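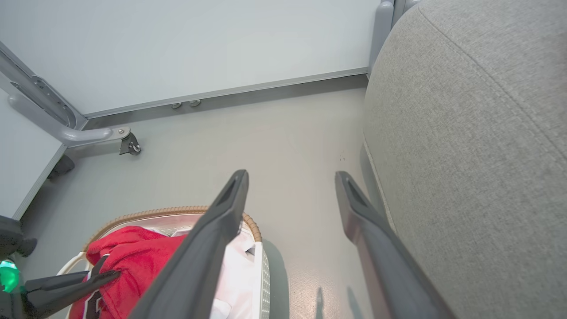

Slide 4: Putting the washing in the basket

Start with the task. Clothes go into a basket on the floor, two arms, both driven by a person at the other end. Valentin Pană did most of the driving at Kivitcombe in November.

Point out the view. The wrist camera sees both its own fingers, some of the basket and part of the other gripper. The driver had this and one overhead view, no more.

Red and white clothes are easy to tell apart on screen. Depth is harder. Say that new drivers kept stopping short of the rim.

Slide 5: By hand or by remote

By hand: you hold the arm and move it yourself. Good for one arm and a short task. Your own hands get into the camera view, and we had to throw those runs away.

By remote: slower to learn, cleaner recordings. Drotis took 9 days to get a new driver up to speed.

Slide 6: How many runs

We planned 1,000 and kept 500. Explain what we dropped: long pauses, dropped clothes, runs where the driver changed their mind halfway.

41 runs had a mistake and a recovery in them. We kept all of those. (If someone asks why, go to the backup slide on recoveries.)

Pause for questions before the Flarkton video. Check the sound is off.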